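Interrupted vs running closure on practice tissue — spacing, tails, second incision
Forum: Bench Practice / Closure

Yupin Meesuk
Posting for opinions on interrupted closure. Three interrupted stitches in black thread are in on the upper wound, and the straight incision below them is next.

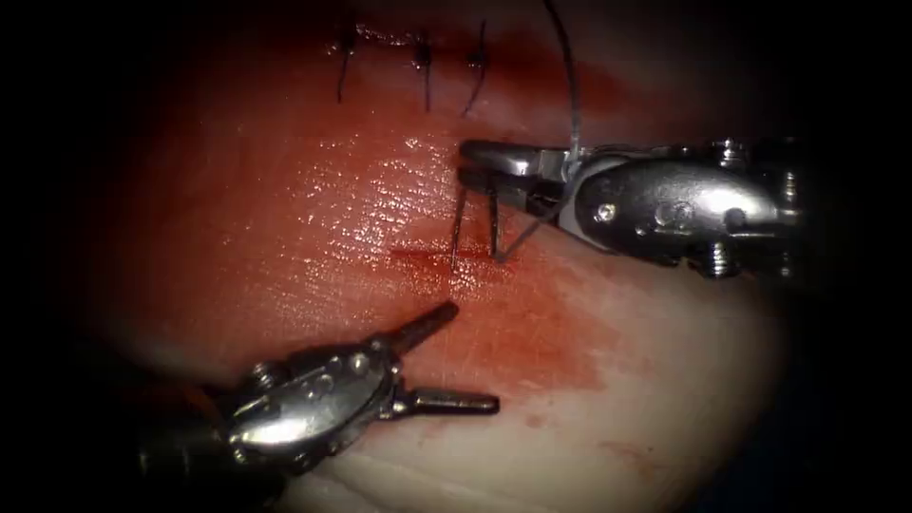 Siriporn Wiriya
Running stitch for the lower one. On a short straight incision the interrupted pattern costs you a full knot and two cuts per bite, and the edges will lie flat either way. I would keep interrupted for places where tension varies along the line.

Yupin Meesuk
Reasonable, but the Kaewmanee worksheet asks for interrupted on both. It scores each stitch separately: bite depth, distance from the edge, knot seated to one side of the incision.

Wiroj Thongdee
Disagree with Siriporn. A running line depends on every bite in it. If one pulls through, the whole length loosens. With interrupted you lose one stitch and the neighbors hold. For practice there is a second argument — a bad stitch can be cut out and redone without touching the others.

On tails, my comment is consistency. One of the three is longer than the rest. Long tails get caught in the next throw, and you find out when the knot will not slide down. Cut them to one length before moving to the lower incision.

Siriporn Wiriya
Tail length matters less than you make it sound. Too short is the worse fault. I have had braided ends back out of a square knot because I trimmed flush to look tidy.

Wiroj Thongdee
Nobody said flush. Same length, that is all.

Duangjai Bunnag
Two technical points.

1. Needle entry. Go in perpendicular to the surface and rotate along the curve of the needle. If you push it forward in a straight line the hole elongates and the bite comes out shallow on the far side.

2. Where you grip. Hold the needle behind the midpoint, toward the thread end. Gripping near the tip gives more control for the first few millimeters and then leaves nothing to rotate with. Gripping at the swage bends it.

I logged 40 practice closures last December. In 13 of them the far bite was shallower than the near one, and nearly all of those were entry angle.

Yupin Meesuk
How did you measure the far bite after it was tied?

Duangjai Bunnag
Opened the wound between stitches and used a depth probe. Slow. I would not do it for every session.

Anong Siriwan
Question on spacing. I was taught that the gap between stitches should equal the total bite width, edge to edge across the wound. The Zorano handout says half that. Which one are people using?

Wiroj Thongdee
Equal to bite width. Half is crowded, and on soft tissue the closely spaced holes start to tear into each other.

Siriporn Wiriya
Half is fine with a fine thread. It depends on the material, and the handout does not say which one it assumes.

Anong Siriwan
It does, on the back page. It assumes the thin monofilament. I missed that.

Duangjai Bunnag
For the lower incision I would place the first stitch at the middle and then halve each remaining section. Working from one end, any mismatch between the two edges collects at the other end and leaves a pucker.

Yupin Meesuk
Going with interrupted, spacing equal to bite width, middle stitch first, tails matched. I will post the scored worksheet when it is filled in. Siriporn, if you have a running closure scored on the same sheet I would like to compare the two.

Siriporn Wiriya
I have one from Mon 29 April. Will scan it tonight. The sheet has no column for a running line, so the scores are written in the margin.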